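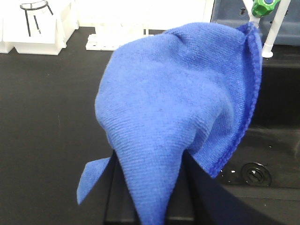 The Brileo cloth-handling collection is now complete in its first phase. This thread sets out what was gathered, how it was checked, and what will follow. 1/12

The phase closed with 1,327 recorded episodes. Each episode is one attempt by an operator, working the arm remotely, to pick up, move, fold or put down a piece of cloth. 2/12

Of these, 783 have passed review and form the training set. The remainder are kept in a separate folder with a reason code attached. They have not been deleted, and requests to use them will be considered. 3/12

Cloth was chosen as the first subject for Brileo because its shape changes with every grasp. A model trained on cups and boxes has seen very little of this. Our earlier set, Plistitz, contained rigid objects only. 4/12

Operators were asked to vary the grasp point: corner, hem, middle of the cloth. Early sessions leaned heavily toward corners. The instructions were revised in June and the balance improved, although hem grasps are still fewer than we would like. 5/12

Sessions were held at working lab benches, including positions next to a sink. Objects already on the bench were left in place unless they blocked the arm. Plain, cleared tables make for tidy recordings and for models that struggle elsewhere. 6/12

A total of 16 operators took part. Each completed a practice block of episodes that was not counted. Operators were told to continue after a slip if the cloth could still be reached – recoveries are among the most useful material we have. 7/12

Review was led by Filippos Tsolakis. Every episode was watched in full by two reviewers. Where they disagreed on the outcome, the episode went to a third. Around 300 episodes needed that third opinion, most of them folds judged "complete" by one reviewer and "partial" by the other. 8/12

The written definition of a complete fold has been changed as a result. Edges must now meet within two finger widths along the full side. Episodes labeled under the old wording have been labeled again. 9/12

One known fault: in a number of early episodes the gripper opening was logged slightly later than the wrist view. The offset is constant within a session and a correction table is supplied with the data. Please apply it before training. Uncorrected files will teach a policy to close late. 10/12

Access for partner groups opens on 14/01/2025 through the Brisora data office. Groups that signed the Plistitz terms do not need to sign again, but should confirm their named contact. Redistribution outside the named group is not permitted. 11/12

The second phase will be carried out with Ajayi and will cover two-arm folding and larger pieces of cloth. A call for operators will be posted on this account. Questions about labels should be sent to the review team, and questions about access to the data office. 12/12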